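Plendgate Facilities Help
Home | My Tickets | New Ticket | Knowledge Base | Log Out

Ticket 2869: Gray marks on wall behind table, cleaner not working
Status: Open (reopened)
Location: Skurmont building, room 9
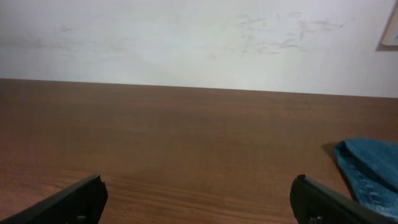
I'm reopening this because I don't agree that it was fixed. The ticket was closed with the note "wall cleaned, marks removed," and I'd like to know which wall that was. There is still a patch of faint gray scuffs on the white paint over the back of the long wooden table, streaky and uneven, and a smaller smudge farther left that you have to look for. The first report called these "tape residue." Maybe. They could just as easily be rubbed-in dirt, and I don't think anyone tested that before ordering a product for it.

What was reported in February: marks on the wall, please clean or repaint.
What was done, according to the ticket: Damum wall spray, one pass, wiped with a cloth.
What I found: marks.

Reply from Facilities Desk, 10:15 a.m.
Thanks for the update. Damum is our approved product for adhesive and scuffs on painted walls. It can need a second application. Please allow it to dry fully before judging the result, as damp paint can look darker. Can you confirm whether the marks have faded compared with before?

Reply from requester, 10:40 a.m.
I can't confirm that, and neither can you. No picture was taken before the spray went on. I've been told by two different people that it looks better, and by one that it looks worse. My own view is that it looks the same. As for drying, the ticket was closed the week before I looked at it. If it's still drying we have another problem.

Reply from Facilities Desk, 11:30 a.m.
Understood. Before we book a repaint, please try the steps in the wall care article:
1. Dry, soft eraser on a small spot, light pressure.
2. Damp cloth with a drop of dish soap, then a clean damp cloth.
3. Damum, second application, left for 4 minutes, then wiped.
Stop if any paint comes off on the cloth.

Reply from requester, 2:05 p.m.
Did all of these, for what it's worth. I pulled the table out first so nothing would drip down the back edge onto the wood, which the article doesn't mention and should.

Step 1. Eraser. Picked a spot at the end of the patch where it thins out. A little gray came off on the eraser. The spot looked slightly cleaner, or I wanted it to. If this were old glue I'd expect it to ball up or drag, and it did neither.

Step 2. Dish soap. This did more than anything else. The cloth came away gray on the first wipe and less so on the second. After that, nothing. What's left seems to be in the paint.

Step 3. Damum. Left it for the full 4 minutes on a fresh spot that hadn't been soaped. Wiped it. No change that I could see, and now there's a faint shiny area when you stand by the door. Soap did better for next to no money. I know the label says it lifts scuffs from any painted surface. The label doesn't say "matte," and this is matte paint.

Paint on the cloth: none that I noticed, but white paint on a white cloth is not much of a test. I used a blue one for the soap and it stayed blue apart from the gray.

Reply from Facilities Desk, 2:50 p.m.
Thank you for the detail. We have asked Wong Painting to look at it. They suggest a touch-up over the marked area only, using leftover paint from the last job. Would that be acceptable?

Reply from requester, 3:10 p.m.
Only if somebody checks the match first. The last touch-up in this building was done from a leftover can too, and you can pick it out from across the hall. The wall in here is a pale, slightly grayish white, and I doubt the can marked "white" in the storeroom is the same thing. Please have them put a small test dab low down, behind the table, and leave it overnight before they do the rest.

Also, the shiny area needs washing off before anything goes over it. And whatever is hanging on the right should come down first, so they don't cut in around it and leave an outline.

I'd rather this stayed open until the paint is on and dry. Please don't close it when the visit is booked.

Reply from Facilities Desk, 3:25 p.m.
Noted. Test dab requested. Ticket set to Waiting on Vendor. The Damum article has been sent for review with your comment about matte paint.

Reply from requester, 3:30 p.m.
Fine. Add the part about moving the table.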